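Bustar Toy Exchange Opens Its Bins to All of Stindlow

STINDLOW, April - The Bustar Toy Exchange is moving into the old Valtia shoe store on the main street, and it opens to everyone on Saturday at 10 a.m. Entry is free, and you don't need to bring a toy to take one home!

Bustar began as a swap table at the back of the public library, where families left things their children had outgrown and picked up something they hadn't tried yet. The table filled up every week, then a second table did too, and by last winter the library very kindly asked if we had thought about finding a room. We had, and now we have one, with a proper counter, good daylight at the front and nearly 1000 toys already in the building.

The new store keeps the part children like best, which is the digging. Small toys and odds and ends go into deep, open bins instead of onto shelves, all mixed together, so a plastic dinosaur may well end up next to a ball. Bigger things (dollhouses, ride-ons, train sets with most of their track) stand along the walls, and puzzles are kept behind the counter with a note on the lid saying if a piece is missing.

"Children who come in wanting a car go home with a dinosaur, and they are thrilled about it," said Vendula Kuruc, who runs Bustar. "We tried sorting everything by type once, and they just walked past it. Put it all in a bin and they're in there up to their elbows."

The bins themselves are secondhand as well. They came from the Bartoš warehouse when it closed, scratches and all, and they hold up very well to being leaned on.

Each child may choose up to three small toys per visit. Larger items go out on loan for 40 days and can be renewed at the counter or by phone. Toys coming in are checked and wiped down before they go out, and Iker Soler will be at the repair bench from noon on opening day for anything with a loose wheel or a tired battery contact.

"I have a drawer with 300 tiny screws in it and I can't wait to use them," Soler said.

Donations are welcome during opening hours. Please leave soft toys at home for now, as we don't yet have a way to wash them. Building sets are very welcome, even incomplete ones.
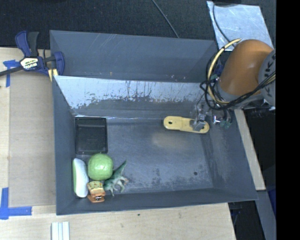
For questions about donations or school visits, please ask for Emília Kadlec at the Bustar counter.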